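A Day at the Dolthorpe Repair and Reuse Fair

21 August 2021

I had been meaning to visit the Dolthorpe fair for years and finally made the drive this summer. It is held in the old wool exchange, a long brick building put up in 1710 and added to since. The event covers the repair and reuse of household goods: clocks, furniture, sewing machines, radios, lamps, bicycles and computers. Admission is three dollars and children get in free.

Parking is in the field behind the exchange. Come in by the river road, as the bridge on the Usham side is closed to cars until the work there is finished. I lost half an hour finding that out.

The ground floor is mostly furniture. The best stand was run by Robles, a small upholstery firm that does dining chairs and not much else. They had one chair stripped down to the webbing and another finished in green wool, and they were glad to explain the steps between the two. A full job on a chair with a sprung seat costs $230, fabric extra. Drop-in seats are a good deal cheaper, and they will sell you the webbing and tacks if you would like to try it yourself. I bought a roll of webbing.

Next to them was a long table of lamp parts sorted into cigar boxes. Sockets, harps, finials and cord were all priced by the piece. I found a brass finial to match one I lost when we moved, and paid a dollar for it.

The clocks and sewing machines are up the main stairs. There is an elevator at the back, but it is slow and there was a line for it most of the morning. The sewing machine people do free tension checks if you bring your own machine and a scrap of the cloth you normally sew. Electrical goods and computers are also on the upper floor, at the far end.

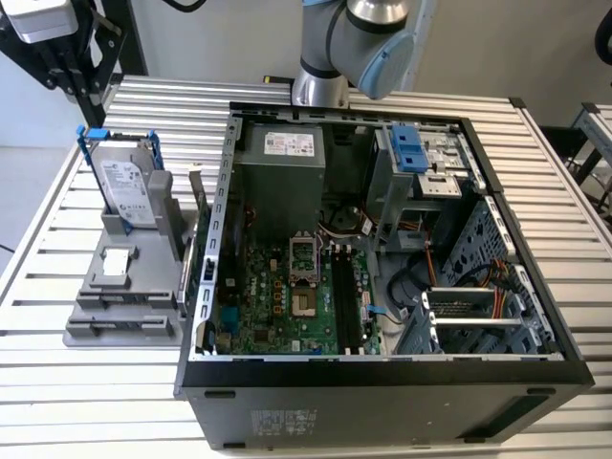
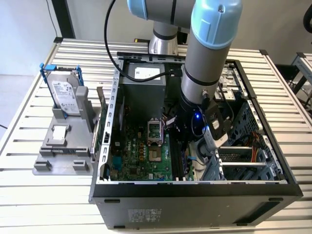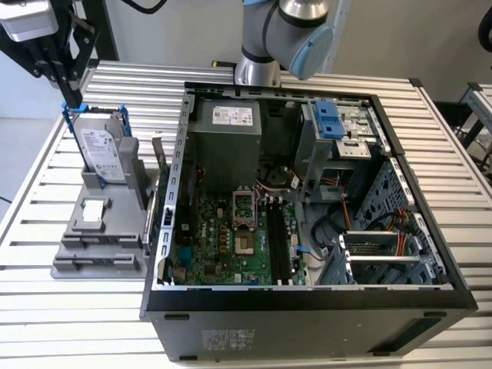
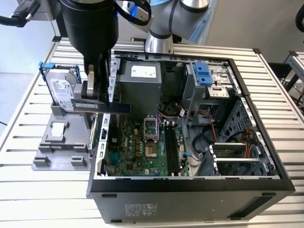
Desktop computer with the side panel off, upper floor.

Lunch was in the courtyard. The choices were soup, a cheese roll or a baked potato, and the soup had run out by one o'clock. Seating is limited and there isn't much shade. Several people had brought folding chairs, and I will do the same next time.

In the afternoon I went to the talk on wood finishes in the side hall. It ran for an hour and covered shellac, oil and wax, with sample boards passed along the rows. The speaker advised testing any old finish with a drop of alcohol on a hidden spot before doing anything else. Shellac softens and most varnishes do not. The sound in that room is poor, so sit near the front.

The parts sale opened at three. Trikel, a dealer in secondhand bicycle parts, had the biggest share of it, with 400 items on a printed list and everything tagged to match. I came for a rear hub and found one, along with a pair of brake levers I had not planned on. They took cards, but most of the smaller sellers were cash only, and the nearest bank machine is a ten-minute walk.

The doors closed at five. There is a smaller spring fair in May, mostly garden tools and mowers, in the same building. I plan to take two pairs of shears that need new handles.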